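Chapter 7
When the Plan Meets the Bag

I used to think planning was the hard part. I'd spend a whole evening tuning a path search until it could thread an arm through a gap the width of my thumb, and I'd go home pleased with myself (and a little smug, I admit). Then I'd hand the same code something soft, and it would fall apart before lunch.

So this chapter is about soft things. Bags, sleeves, film, cloth, anything that changes shape when you touch it. The planners you built in Chapters 4 and 5 all made the same quiet promise: the object stays the shape you measured. For a crate or a box that's a great promise, and you should keep using it! For a plastic bag it's broken the moment a finger makes contact, and often before that, when your depth data comes back full of holes.

Let me tell you how I learned this. The first system I helped write for bags was called Brannigan, and it ran in a small workshop in Lelau. Brannigan took one depth image, fit a surface to it, picked a grasp point, and drove there with its eyes shut. On our test set of 626 recorded grasps, 406 ended with the bag still held at the end of the lift. We'd hoped for much better than that, and I spent most of October blaming the gripper. The logs told a different story, once I bothered to read them properly.

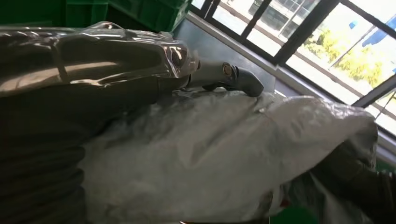

Most of the failures came in the last few centimeters. The estimate of where the top edge was had been fine when we took it, and stale by the time the finger arrived. A bag sags. It slides. It catches the light, and a shiny fold gives you a bright patch where the sensor reports nothing at all, or worse, reports something a hand's width behind the real surface. Brannigan had no way to notice any of this, as we'd never given it a second look at the world.

The rewrite was called Flovon, and the idea behind it is the idea behind this whole chapter: plan roughly, look often, and decide late. Flovon still used a planner for the long reach, but it only planned to a point above the bag. From there a small control loop took over, updated the edge estimate on every new image, and nudged the finger toward it. No clever search, no big model of plastic — just a short loop with a good stopping rule. The stopping rule took us longer to get right than everything else put together, and you'll meet it in Section 7.4.

A word about missing depth, because it trips up nearly everybody. When a pixel has no reading, it's very tempting to fill it with the average of its neighbors and move on. I did this for years. The trouble is that your code then can't tell a measured point from a guessed one, and a grasp picker will happily choose a guess. In Section 7.2 we'll carry a confidence value along with every point, from 0 to 100, and refuse any grasp whose contact area scores below 90. That's strict, and your arm will sometimes sit there and refuse to do anything (annoying, I know). Turn the number down later if you like, after you've seen what it's protecting you from.

You'll want the Wadetti simulator open while you read. If you skipped the setup in Chapter 2, go back and do it now, and make sure the soft-body option is switched on. It's off by default, and with it off every bag behaves like a brick and all your grasps look wonderful.

We'll start with the simplest case, a single bag with its top edge in clear view, and write the edge finder by hand before we let any library do it for us.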